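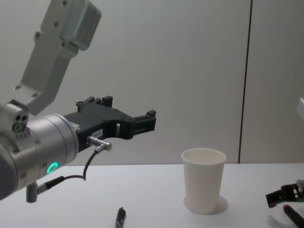 Frequently asked questions: Clundow planner, two-arm setup
Last updated January 22, 2019

What does Clundow do?
It takes a goal for one or two arms and returns joint paths that don't collide with the table, the wall or each other. It does not drive the motors. The paths go to your controller, and the controller decides whether to run them.

Do both arms need to share one planner?
Yes, if their work areas overlap. Two separate planners will each treat the other arm as a fixed object at its last known pose. Set shared_scene to on in the cell file and list both arms there.

Why is my paper cup detected but never planned for?
The default table filter drops low-contrast points, and a white cup on a white tabletop gives it very little to work with. Lower the filter threshold first. If the cup still drops out, turn on rim detection, which fits an ellipse to the opening and builds the rest of the cup from that.

The cup's pose jumps when an arm comes near it. Is that a bug?
Usually it's shadow. Version 3 has a shadow mask that uses the current arm pose, so it needs joint states less than 70 ms old. Check the clock offset between the camera machine and the controller before changing anything else.

How often does it replan?
Every 200 ms by default. You can go down to 180 on the hardware we support. Below that, the second arm's plan gets skipped and the log shows "scene busy".
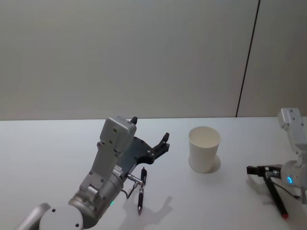
How do I add a pen or marker as a held object?
Attach it to the gripper link in the scene, with its length and the grasp angle. A marker held on a diagonal reaches well past the fingers, and the collision check only knows about the fingers until you attach it. Detach it after release or the arm will plan wide paths for the rest of the run.

Are cables part of the collision model?
No. Add a padding volume at the wrist wherever the gripper cable loops out. The sample cell file has one you can copy.

Can I use my own perception code?
Yes. Publish object poses in the table frame and set the source to external. Salma El Sherbiny maintains the adapter and the notes for it.

Where do I report a bad plan?
Send the scene dump and the log to Valdis Kuusk at Roltton. Please include the cell file. A video on its own is not enough for us to replay the plan.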